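Erkham Countertop Drawer Organizer – Three Months In

I bought the Erkham organizer in February to deal with the back of my counter. We have one stretch of usable countertop, and between the appliance on the left, the toaster and the cutting board, the small stuff had been pushed against the backsplash until things started falling over. I wanted something low, with a flat top, that would hide the tea bags and clips.

It came assembled apart from the pulls. Each one goes on with screws from inside the drawer, and the screws supplied were a little long. I swapped mine for shorter ones from the hardware store. The instructions are a single sheet and don't mention this.

The wood is a medium brown and the two pulls are dark metal. I was worried it would clash with my cutting board, which is a darker walnut color with a blond stripe, but they look fine on the same counter. The finish wipes down with a damp cloth. I have one faint ring on the top from a mug, and it hasn't faded. 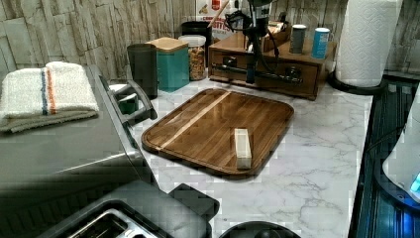
The drawer is shallow. Tea bags lie flat in it, and so do measuring spoons and a small notepad. A standard box of matches fits lying down. A garlic press does not, and neither does my peeler with the thick handle. If you plan to keep utensils in it, measure them first.

The top holds cans and small boxes with no trouble. Taller jars I still keep beside it, along the wall, where I can reach the granola without moving anything else.

My neighbor Oleksandra Boiko has the Baleck version, which has a deeper drawer and sits higher. Hers slides more smoothly – mine sticks on humid days unless I pull from the middle. She paid more for it, and it would be too tall for me with the cabinets we have.

Good: sturdy, easy to clean, the right height for the back of a counter.
Bad: long screws, drawer sticks now and then, top marks if you leave a hot mug on it.

I'd buy it again at the sale price. At full price I would look at the Baleck first.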